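Flumcombe 木工・組立メーリングリスト 過去ログ
記事番号 2,366
件名: Re: 余ったボルトとワッシャー、どうしてます?

こんばんは。Korkwoodの丸テーブルでお世話になった者です。みなさんの金物話が楽しくて、つい長文を書いてしまいました(すみません、お茶でも飲みながらどうぞ)。白い楕円テーブルにボルトを立てて並べるの、うちではもうすっかり定番です。
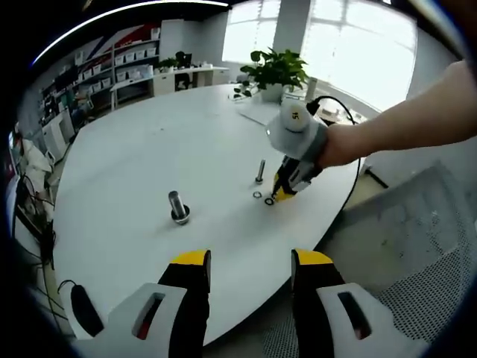
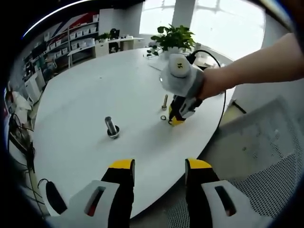 このページの最終更新: 2020年12月4日

> 棚を組み直したら、ボルトとワッシャーが余りました。
> 説明書は引っ越しのときに捨ててしまって、どこの部品か
> さっぱりです。太いのと細いのがあって、ワッシャーも
> 銀色と黒が混じってます。とりあえず全部ジャムの空き瓶に
> 入れましたが、みなさんはどうやって分けてますか。
> あと、平らな台の上だと転がって困りませんか?

転がります、転がります! 私も前はトレイの上でやっていたんですが、細いボルトがころころ逃げて、しまいには冷蔵庫の下から出てくるんですよね。で、今は最初から立ててしまうことにしています。頭が平らなボルトなら、頭を下にして置くだけでちゃんと立ちます。太いほうはナットを根元のほうに回しておくと、そこが足みたいになって安心です。テーブルが白いと金物の影が出るので、小さいのを置き忘れたときも見つけやすいですよ。前に使っていた濃い茶色の作業台では黒いワッシャーをしょっちゅうなくしていて、白いテーブルに替えてから本当に減りました。

分け方なんですが、私はまず太さで分けます。長さは後まわし。長さで分け始めると、同じ長さで太さ違いのボルトが一緒になってしまって、結局あとで全部やり直しになるんです(9月にやりました。瓶ひとつ分、まるまる……)。太さは目で見るより、ナットをひとつ通してみるのが早いです。指で軽く回して二、三山すっと入ったら同じ仲間。途中で渋くなったら無理に回さないで、別の山にしてください。前に一度、渋いのを「まあいけるでしょ」とスパナで回して、Korkwoodのテーブルの脚のボルトを一本だめにしました。長さ40ミリの、あれです。近所の店では同じものがなくて、Chmielewskaの通販で取り寄せたら、ボルトより送料のほうが高かったです。とほほ。

ワッシャーは、太いボルトに通るかどうかで先に分けます。通らなかったら細いほうのボルトの横に置く。色はその次です。私は銀色と黒をわざわざ別の袋にはしていなくて、使う場所で選ぶだけにしています。見えるところは棚の色に合わせて、裏側は何でもいい、くらいの適当さで。ただ、ゴムっぽい手ざわりの黒いワッシャーと金属の黒いワッシャーは別ものなので、そこだけは分けてくださいね。爪で押してへこむかどうかで分かります。

それから、組になっているものはばらさないのがおすすめです。ボルトにナットを付けたまま、ワッシャーも通したまま袋に入れちゃう。瓶の中で別々になると、次に使うときまたナットを通すところから始めないといけないので……。私は小さいチャック袋に入れて、外した家具の名前と場所を紙切れに書いて一緒に入れています。「Korkwood 天板裏 手前」みたいな感じで。日付は書いても見ないので、やめました。

ジャムの瓶、私は好きですよ! 中が見えるし、ふたも閉まるし。ただ、いちばん下のが欲しいときに全部ひっくり返すことになるのがつらくて、今は仕切り付きの浅い箱にしています。Clilcombeの工具市で買った中古で、仕切りが29もあるやつです。半分くらいは空っぽで、なぜか輪ゴムと切手が入っていますが、それはそれで便利です。

で、どこの部品か分からない件ですが、棚を組み直したあとで余ったのなら、先に棚のほうを見てみてください。私の場合、余ったと思ったものはたいてい背板の下の角か、いちばん下の棚板の奥でした。棚板を軽く持ち上げてみて、片側だけ動くようならそこが怪しいです。重いものをのせる前に見ておいたほうがいいと思います。転倒防止の金具が付いているタイプだったら、そこのワッシャーも忘れやすいです(私は2回忘れました)。全部ちゃんと付いていて、それでも残っているなら、予備が入っていたのかもしれないですね。

ひとつ教えてほしいんですが、その太いほうのボルト、頭は六角ですか、それとも丸くて六角の穴が開いているタイプですか? もし後のほうで、長さも40ミリくらいだったら、うちの脚の予備にぜひ譲っていただきたいです。代わりに細いボルト用のワッシャーなら、袋でお送りできます。売るほどあります。

あ、あと前に話が出ていた「ワッシャーを磁石の皿に置く」の件、試してみました。落とさないのはいいんですけど、ワッシャー同士がくっついて重なって、一枚だけつまむのに爪が負けました。ボルトだけなら使えると思います。もっと弱い磁石の皿をご存じの方がいたら、このスレッドに書いてもらえるとうれしいです。

ではでは、棚の結果もまた聞かせてください!

--
Flumcombe 木工・組立メーリングリスト
返信するときは、引用は必要なところだけ残してください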